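Home Talks Speakers Handouts Getting Here Contact

FOLDING A T-SHIRT ON A BED
Speaker notes, Botton clothing swap evening, February

Slide 1: Hello

Say hi, thank Tamsin for setting up the chairs and the projector. Check that the back row can hear me. If they can't, move them forward, don't shout (I lost my voice at the Holach one and croaked through the whole second half).

I have 19 minutes plus questions. Start with the number, people like it: we put 1,755 T-shirts through the swap last year, and nearly all of them got folded at least twice. Once by whoever brought them in, and once more by Lorna or me after they'd been dug through by the morning crowd. I love that crowd, I do, but oh boy, the digging!

Then ask for hands: who folds on a table? Who folds on the bed? Who folds against their own chest, standing up, in front of the TV? Usually it's mostly bed people. I'm a bed person. Tonight is for the bed people.

Slide 2: Lay it out first

Click to the photo and let them look for a moment before talking.

Navy shirt, print side up, collar toward the head of the bed. I like the collar pointing away from me, and I start there every time so my hands know where they are. Lorna does it with the collar toward her and her stack looks every bit as good as mine, so pick one and stick with it.

Point out the bedding, folded and stacked over to the side. You want that much space and you want it before you pick up the first shirt. I used to shove the blanket down with my elbow as I went along, and every third shirt ended up in it.

And the wrinkles. It's a wrinkled shirt, they're all wrinkled shirts! We're not ironing tonight. Flat hands, from the middle out, and move on.

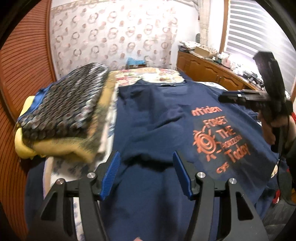 Slide 3: What about the print?

Somebody always asks. Edgardo Ocampo asked at the Rønning evening and we went off on it for ten minutes, so keep it short this time.

My feeling is that a printed shirt should end up with the print on the outside, where you can read it in the drawer or on the swap table. People at the swap pick by the picture. If all they see is a navy square, they unfold it to find out what's on the front, and there goes your fold.

So for anything with a big chest print I flip it face down before I fold. Sides in, sleeves back, bottom up to the collar, turn it over, and the print is looking at you. If it's a plain shirt, skip the flip, who cares.

Thick prints: don't press a hard crease through the lettering. Jhun Espiritu used to print shirts for a living and he rolls his instead. I've tried it. My rolls come undone in the drawer, his don't, and I haven't figured out what he's doing differently. Ask him if he's in the room.

Slide 4: Sleeves and collar

Slow down here, most of the trouble is in the sleeves.

On the next photo, look at the two sides. One sleeve is bunched up in soft folds, the other one stretches out and goes rumpled at the hem. If you fold now, the bunched one makes a lump, and the lump shows up right in the middle of your nice square. Pull both sleeves out straight. Hold the hem of the sleeve, not the shoulder, and give it a little tug.

Collar: see the small dark label inside the back of the neck? I use the label as my middle. When I fold the sides in, I check that I have about the same amount of shirt on each side of it. Labels do get sewn on crooked, so have a quick look at the shoulders too.

(Read the shirt out loud if they're a quiet group. "Forget the horizon," and then "Today" nice and big. I'm getting fond of it.)

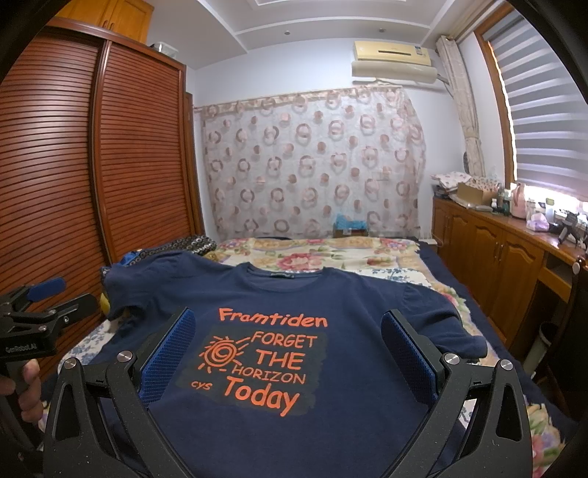

Slide 5: Your turn

Hand out the practice shirts, one between two people. Nomvula has the bag by the door. Remind everyone that the tables are a bit narrower than a bed, so the long shirts will hang over.

Walk around. Fix sleeves, say nice things. Give them until the kettle boils.

If anyone finishes early, have them try the flip with their partner's shirt.

Slide 6: Questions and leftovers

Likely questions: long sleeves (fold them down the back, same idea), kids' sizes (one fold fewer), tank tops (I give up, I roll those).

Mention the Braltovel swap in the spring, sign-up sheet next to the cookies. Practice shirts go back in the bag, folded please!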